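4. Changes in Kitchen Work During Recording

4.1 Setting and tasks

The Stostora site prepares breakfast and light lunches for two office buildings. Before the project, the serving staff divided their shift into three blocks: laying out, attending the counter, and clearing. Clearing was the block the operator, Domański, wanted to automate first. It consists mostly of short handling moves with plates, trays, cutlery, and bottles, and it had the highest turnover of the three in the operator's own records.

The control software, Zikex, learns these moves from recorded demonstrations. A staff member holds a two-finger gripper tool with a camera on it and carries out the task with the tool in place of the bare hand. No robot arm is present at this stage. The recordings are later used to train the arm installed at the second site, Varumside, where clearing is now partly automated. The two sites therefore differ in an important way: at Stostora the staff produce the data, and at Varumside they work next to the system that uses it.

A total of 12 staff members took part at Stostora. All of them had worked in the serving area before the project and continued to do so between recording periods. Participation was counted as paid working time. Task lists were written by the shift lead and covered picking up, setting down, and moving items between a table and a tray.

4.2 Recording as a work task

The project plan treated recording as ordinary clearing done with a different tool. Field notes and interviews do not support this. Participants described it as separate work with its own pace and its own sources of strain. Three differences came up in most interviews.

First, the order of work changed. In normal clearing, a worker stacks plates while walking, picks up cutlery with the other hand, and decides on the next item while the current one is still moving. With the tool, one item is handled at a time and each move must be finished before the next begins. Several participants said that they had to stop themselves from using the free hand. The shift lead later added a written rule on this point, as demonstrations in which a bare hand helped the gripper were rejected.

Second, judgment about objects became explicit. Staff were asked to say in advance which items on a table should be moved and which should stay. Experienced workers found this harder than new ones. A plate with food left on it is easy to judge when the guest is in sight, but the recordings carry no information about guests. The task lists settled the matter with a fixed rule - plates with food stay, empty plates go - and participants with long experience objected to it as too simple.

Third, thin and shiny objects took up most of the effort. Spoons in metal trays were named most often as the item people disliked. The finger pads have to be brought close together inside the tray, and the raised sides leave little room to turn the wrist. Figure 3 is taken from the tool's own camera and gives an impression of the working view in a table task.

Figure 3. View from the camera on the hand-held gripper at a round wooden table. The finger pads reach into a metal tray that holds a small spoon-shaped utensil. Other items on the table are a toaster with two slices of bread, a bottle of lemon tea on a coaster, an oval plate with food, and an empty pink plate. Each gripper finger carries a square black-and-white marker.

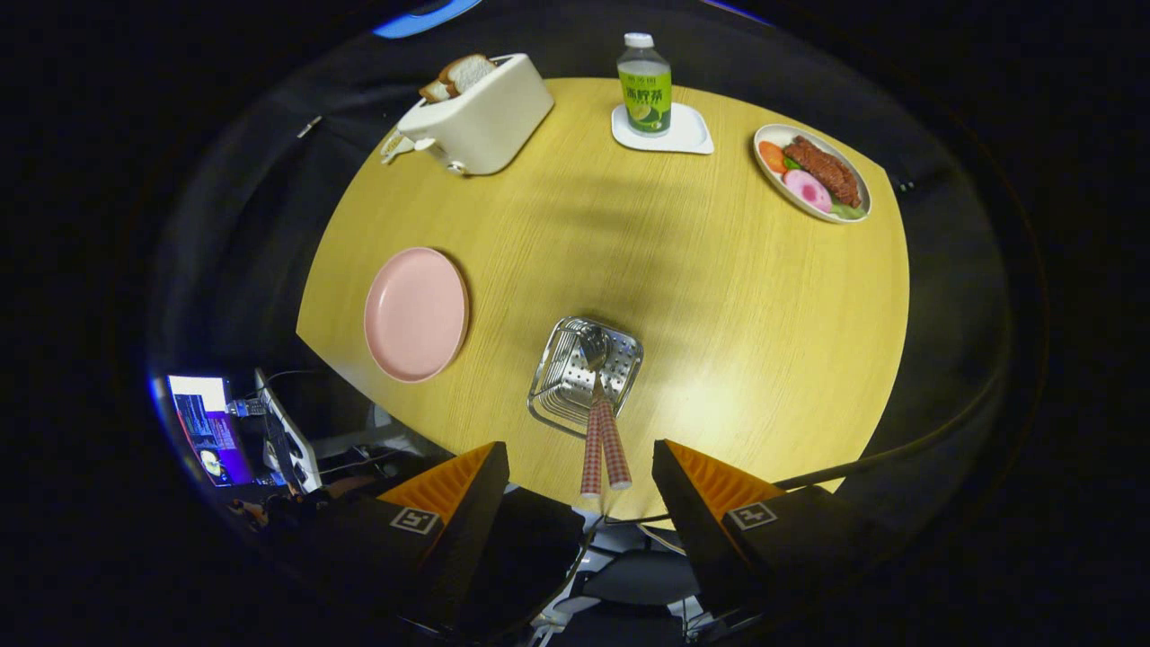 4.3 Output and review

Stostora delivered 2,129 demonstrations, of which nearly 2,000 were accepted for training. Rejection was decided by a reviewer at Domański who had no background in kitchen work. The most common grounds were a covered camera, a dropped item, and use of the free hand. Rejected demonstrations were reported back to the site as a weekly total, without a link to the person or the task.

This form of feedback had consequences. Participants could not tell which of their habits caused a rejection, and some of them slowed down on all tasks as a precaution. Others asked to be given only plate tasks. From February onward, the shift lead was allowed to view rejected recordings together with the participant. Interviews held after this change contain fewer complaints about the review, although complaints about wrist strain remained at the same level. We cannot separate the effect of the new procedure from growing practice with the tool.

4.4 Skill and job content at Varumside

At Varumside, the arm clears the tables nearest the dish return. Staff still clear the remaining tables and take over whenever the arm stops. In interviews they described a shift from steady walking work to waiting and stepping in. The interruptions are short but cannot be planned, and they fall most often in the busiest part of the service.

Staff also adapt the tables to the arm. Bottles are moved away from the rim, spoons are laid flat in the tray, and plates are left unstacked. None of this appears in the job description or in the operator's time estimates. We refer to it as preparatory work and return to it in Section 5, where it is compared with the effort spent on recording at Stostora.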